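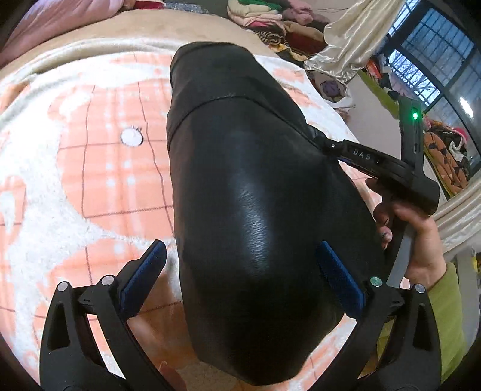

Lieselotte Kettler had paid 2,149 dollars for the Skirkar folding kit, and the man at Forketti had told her black leather would be the hard part.

"Cotton it knows," he said on the phone. "Leather slides. You'll have to teach it."

So on Sunday she sat on the edge of the bed with the manual. Choo, her nephew, had come over to help and was already holding one of the grippers the wrong way round.

"Turn it over," she said.

He turned it over. The manual said to work slowly, let the fingers close on their own, and keep each fold under 60 seconds. It said a new garment needed five good folds before the kit would try one alone. They had been at it since lunch and the kit had accepted three.

"What did it say about that last one?" she asked.

Choo looked at his phone. The Skirkar app used a cheerful voice on the setup screens and a much shorter one afterwards. "Grip uneven. Repeat."

"It looked fine to me."

"It looked fine to me too."

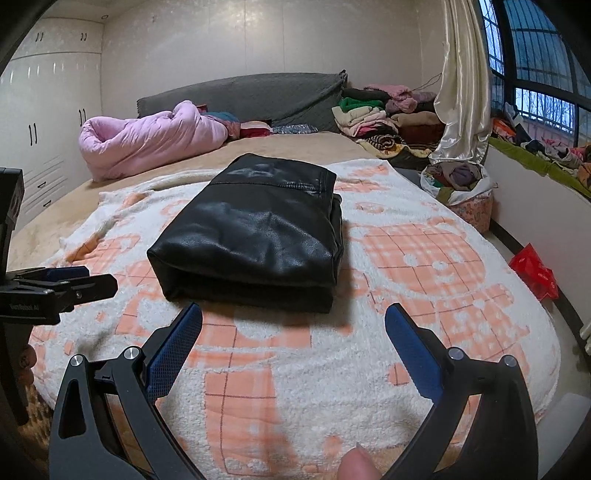

She read the warranty page again. Leather was covered. Suede was not, and neither was anything with a colour that might rub off. There was a cheaper kit called the Plillanix that only did towels, and she had nearly bought that one instead.

"We could have folded everything in the house by now," Choo said.

"We could have. And next week we'd have to do it again."

He thought about that and picked up his gripper. They did it once more, sleeves first, then the bottom half up to meet the collar. The phone took a while to make up its mind.

"Accepted," Choo read. "One more."

Lieselotte put the manual down on the bed and went to fill the kettle.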